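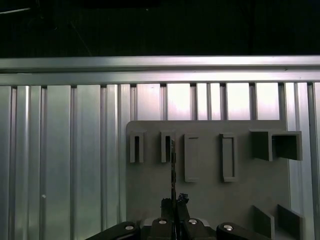 Roos Coppens asked whether the gray board should be left on the ribbed metal surface at all, or moved to a bench of its own before the next parts arrive. The question was put to me at the start of the morning and I record it here because I did not have a ready answer. Her view is that the grooves are useful for fixing things down and a nuisance for everything else, as any small screw that falls will find its way into one and stay there. I agreed to consider it and to reply in writing.

30 April 2024. Workshop diary, fittings section.

The morning was given to the holders. The two narrow ones with the slot through the center remain the subject of most discussion. The drawing supplied by Nusetti in January gives their spacing from the rail side of the board, while our own sheet gives it from the left edge, and the two had never been reconciled. I have now entered both measurements on one page and asked that the older sheet be withdrawn. The supplier's invoice for the board and its fittings, 3,678 in total, was checked against the order and passed for payment.

It was also agreed that the raised pieces should be referred to by plain names. At present one person says bracket, another says slot, and a third says holder for the same thing. The word holder will be used for the narrow upright ones. The wider rectangular ones will be called blocks until someone proposes a better term. I do not expect this to be popular with the Ziltden office, which has its own list.

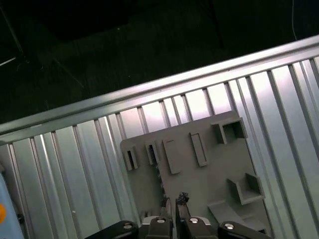 After lunch I returned to the matter of the surface. The metal is level and the rail gives a straight line to measure from, and a bench would offer neither. Against this, the grooves are tedious to clean. A cloth does not reach the bottom of them and a stiff brush must be drawn along each one separately. I spent 35 minutes on one end and was not satisfied with the result. A narrower brush has been requested from Vikis - the second such request this year.

My reply to Roos was therefore that the board should stay in its present position for the time being, with a shallow tray kept beside it for screws. She accepted this, with the remark that the tray would be full of pencils within the week.

Outstanding at the close of the day: the revised sheet to be signed, the De Luca catalog to be returned, and page 26 of the fittings register to be copied out again, the ink having run. The register was locked away at the usual hour.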